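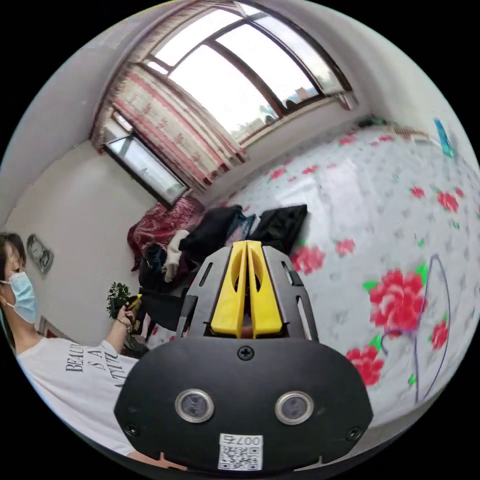
Frequently asked questions about the Votside bedroom study

What is the study testing?
We want to know if a robot arm can learn household handling tasks from people using hand-held grippers. No robot is needed while the recordings are made. Each gripper has two yellow fingers and a pair of lenses on its housing, and the arm we train later carries the same fingers.

How much data did you use?
The first release has 3,000 recordings from 56 homes. Of these, 615 were made in bedrooms.

Why bedrooms?
Clothes and bedding fold, slide and hide each other. Policies trained only on our Levstead tabletop set did poorly on them.

Do you tidy up first?
No. Clothes stay where they are, on the bed or hanging. Patterned sheets stay on too — plain backgrounds gave us policies that failed on prints.

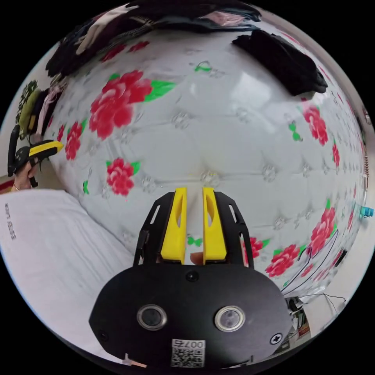 Gripper view facing a quilted floral surface, with a second gripper at left.

How is the gripper's position worked out?
From the video, after the session. Large blank walls are the hardest case. Recordings that lose track are dropped, and 110 bedroom recordings were removed this way.

Does the method work with two arms?
Partly. The Zakell policy handles one arm well. With two, it still has trouble with timing when a garment passes from one gripper to the other.

Can I get the data?
Yes, for research use. Send the request form to the Verstraete data desk.

Last updated June 5, 2023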